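Thickness is the wrong thing to regulate

Lorna Rutherford

Most bag rules in this country, whether written by a state, a council or a shopping centre landlord, rest on a single number: the thickness of the film. Below the line a bag is single-use and prohibited. Above it the same bag, made from the same resin on the same line with the die gap opened slightly, is reusable and may be sold. I spent a good part of my working life in film conversion and I think the number should be dropped.

The case for a thickness line is administrative. A micrometer is cheap, the measurement takes seconds, and an inspector needs little training. These are real advantages and I don't dismiss them. A rule that can't be checked at the counter is usually a rule that isn't checked at all.

The difficulty is that thickness is a poor proxy for the property the rule is after, which is the number of trips a bag makes before it is thrown away. Film strength depends on resin grade, blow-up ratio, cooling and the amount of recycled content, as well as gauge. Two bags of identical thickness can differ widely in tear resistance along the machine direction. Handles fail before panels do, and handle failure is mostly a matter of cut geometry and seal quality. None of this is captured by a micrometer placed in the middle of the panel.

Nor does strength by itself produce reuse. A household decides to reuse a bag when it is at hand at the moment of leaving the house. That depends on whether it folds flat, whether it lives in the car, and whether anyone minds being seen with it. A bag may be able to carry twelve kilos a hundred times over and still go out with the rubbish on the first night.

The council at Ralulstead adopted a thickness line and, unusually, paid for some follow-up work. Skye Buchanan ran the audit through Clindex, a small waste consultancy, and the report was tabled on 8/1/24. Her team sorted kerbside material from 212 households and recovered 3,196 carry bags of all types. Of these, 499 were above the line and therefore reusable in law. The report graded those bags for wear at the handle and the base seal, and the greater part showed creasing consistent with one or two loads. The weight of film per household had not fallen in proportion to the number of bags, for the simple reason that each bag now contained more plastic.

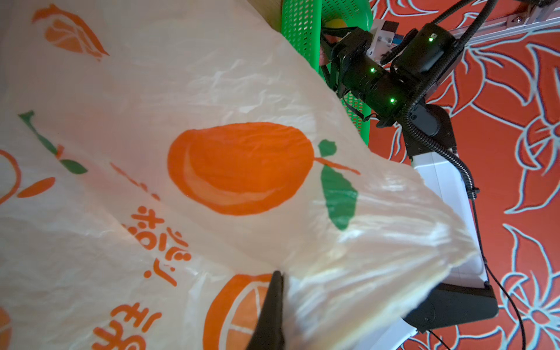

Printed plastic carry bag with a fruit motif.

Three objections are commonly raised against reading the Ralulstead figures this way. The first is that a kerbside audit sees only discarded bags and is blind to those still in circulation. This is correct. A bag in its fortieth week of service in somebody's pantry does not appear in the sort. It does not rescue the rule, however, as the grading was done at end of life, and a bag that had served forty weeks should look like it when it finally arrives.

The second is that behaviour lags regulation and the audit came too early. Perhaps so. I would accept this more readily if the rule had included a date by which it was to be judged. It did not, and neither do most of its counterparts elsewhere. A rule without a review date can always be defended as being in its early stages.

The third objection comes from the trade. Donska, which supplies carry bags to independent grocers in the district, submitted that customers want a heavier bag and are prepared to pay for it. I have no reason to doubt the sales data behind the submission. But a customer who has forgotten to bring a bag and is standing at the register with a melon under one arm will pay for whatever is on the hook. That purchase tells us about the price of inconvenience and very little about a preference for gauge.

What should replace the number? My own view is that the regulated quantity should be film sold, by mass, per retailer, reported yearly. Retailers already hold this information, as they buy bags by the carton and the carton weight is on the invoice. A levy applied per kilogram would fall more heavily on the thick bag than on the thin one, as it ought to if both are discarded at the same rate. If the thick bag is in fact reused, fewer will be sold, total mass will drop, and the retailer will pay less. The instrument does not need to know in advance which design is better.

There are drawbacks. A mass-based levy requires an audit of paperwork, which is slower and duller than putting a micrometer on a bag. Small shops that buy from a wholesaler in mixed lots would need an exemption or a default figure, and a default figure is another invitation to argue about thresholds. Skinner, the grocer on the Ralulstead high street, told the April hearing that the reporting would cost it a morning's labour each year. I regard that as tolerable but I am not the one doing it.

Paper should come under the same levy, at its own rate. To leave it out would repeat the original error, in which a material or a dimension is declared acceptable beforehand and the quantity is left to look after itself. Compostable film belongs in the scheme too, at least until the district has a processor willing to take it. At present it goes to landfill with the rest.

The Ralulstead by-law is due to be reprinted with minor amendments to its definitions. The draft keeps the thickness line and adds a clause on how many readings are to be averaged across the panel. I have asked that the clause be struck out and the invoice data requested for one year as a trial.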